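Papers > Consumer Devices > Launch Claims and Measured Use > Section 4

4. Battery claims at launch and in daily use

4.1 What the makers say

Phone and watch makers have settled into a habit of giving battery life as a single number of days, spoken on stage and repeated in the press kit. We are not convinced that such a number means very much. In the launch material we collected, the test behind the claim was described in a footnote or left out, and where it was described the conditions were hard to match with the way people use a watch. Mamovby, for instance, promises 10 days for its current model with the screen set to wake on a wrist turn. The footnote adds that calls are off, the heart sensor samples at its slowest rate, and notifications are limited to a daily total that one group chat would use up before lunch.

The usual defense is that every maker tests in the same flattering way, so the numbers can at least be compared with each other. We doubt this too. Utholm counts a day as 16 hours of wear and lets the watch sleep for the rest. Mamovby counts 24. A buyer who puts the two boxes side by side is comparing different days.
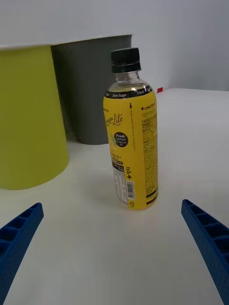 Figure 4. Lemon drink bottle with a yellow label, upright on a white tabletop.

4.2 How we measured

We asked 31 owners to wear their watches as they normally would and to send us the battery log once per charge. The owners were free to change any setting. This is a weakness if the aim is to rank devices, and earlier reviewers have said so. Our aim was narrower: to see how far a published claim survives contact with settings that real owners choose. Logs were read out at full charge and again at the low battery warning, and the time between the two was taken as one run. Runs interrupted by a top-up were dropped, even when the owner swore it had only been a few minutes on the charger.

Three of the watches received a software update during the study. We kept their runs but marked them, as an update can rebuild indexes in the background and drain the battery for a while afterward. Treating such a drain as typical would be unfair to the maker. Leaving it out completely would be unfair to the owner, who has to live with it. 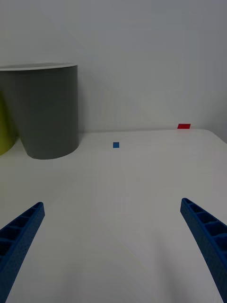

Wagner Tavares objected to this on the preprint page, and asked why an update drain should be marked at all when the makers never mark a good run that happens to fall on a quiet week. If the log is real, he wrote, it goes in the pile with the others. We have some sympathy with that view, and the marked runs are included in all totals below. Taking them out moves the median by less than the spread between two ordinary weeks on the same wrist.

4.3 Results

The median run for the Mamovby watch was 6 days. That is a decent result for a device with a bright screen, and it would have made a perfectly good claim. It is also well short of the number on the box. Utholm came closer to its own figure, though its figure was smaller to begin with and rests on the shorter day described in Section 4.1.

Settings explained less of the gap than we had expected. Owners who turned the screen brightness down did get longer runs, but they also tended to be the owners who got few messages. We cannot separate the two with the data we have, and we would be wary of any study of this size that says it can. Age of the battery was another possible cause. Utholm reports charge cycles in its log and Mamovby does not, so the question could be looked at for one maker only, where it showed nothing clear.

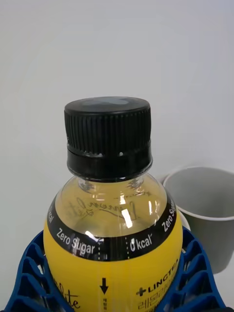
4.4 The problem with large samples

It may be argued that 31 owners is too few. Teltden, which makes the battery controller used in both watches, points to its own data from some 3,000 devices, and says the average there is much nearer to the printed claim. We asked how those devices were chosen. The answer was that they belong to people who opted in to sharing diagnostics and who kept the default settings for the whole period. Such a group is large, but it is hardly a cross-section of owners, and size does not cure a sample picked by its settings. We would welcome the raw logs. We had not received them when this section was written in October. 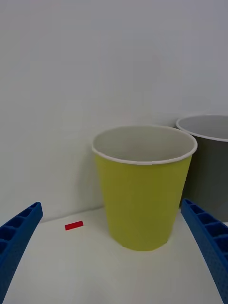

Section text: L. Araújo
14 shares | 3 comments

4.5 Limits

Our own results should be read with the same suspicion. The owners volunteered, and people who volunteer for a battery study may well be people already annoyed with their battery. All of them lived in places with mild weather. The low battery warning is set by software and does not fall at the same level on both watches, so a run on one device may end a little earlier than on the other. We corrected for this using the percentage shown on screen at the time of the warning, and that percentage is itself an estimate produced by the watch.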